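3.2 What goes on the table 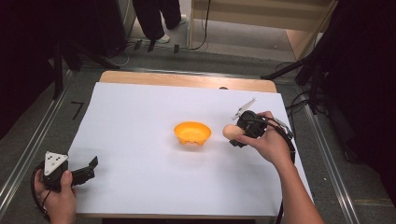 Figure 4. Egg and bowl task, tabletop view. Source: authors' own photograph, Lusgate study.

I'll admit I didn't expect to spend so much of October thinking about bowls. When we started planning the Lusgate study I assumed the objects would sort themselves out - you grab a few things from the kitchen drawer and get going, right? But the more pilot trials I watched, the more I came to think that the small stuff on the table shapes what people do with their hands at least as much as the instructions we read out to them.

The task in Figure 4 is the plainest one in the set and probably my favourite. There's a small orange plastic bowl and a pale beige egg-shaped object, and the egg has to end up in the bowl. We kept it in all 36 sessions, always as the first task after the break, and it made up a good part of the 1,725 trials we coded (the full breakdown by task is in the Matmont appendix).

Why an egg shape? A ball rolls away in a straight line and people chase it. A block just sits there. An egg shape wobbles off in a curve, and everybody seems to have a feeling for how an egg should be treated, so they slow down even when there's no need to. Chmielewska reports the same sort of caution with rounded objects, though her table was bigger and her participants were seated, so I wouldn't lean too hard on the comparison.

The bowl matters too. We tried a deep one from the Brallo set early on and dropped it after 10 trials - people were letting go from well above the rim and we lost the careful bit at the end, the bit we wanted to look at. The orange one has a flared rim, so there's a generous target, and the colour is easy to pick out when you're coding video late in the afternoon and your eyes are going.

Then there's the paper. We laid a white sheet over most of the light wooden tabletop and left a strip of bare wood along the far edge. I like working on white because the small shadows show up well, and a fresh sheet gives each participant the same surface to start from. We changed it every 2 sessions, or sooner if it had creased.

Starting positions were less strict. The bowl went near the centre of the sheet and the egg wherever the participant could reach it comfortably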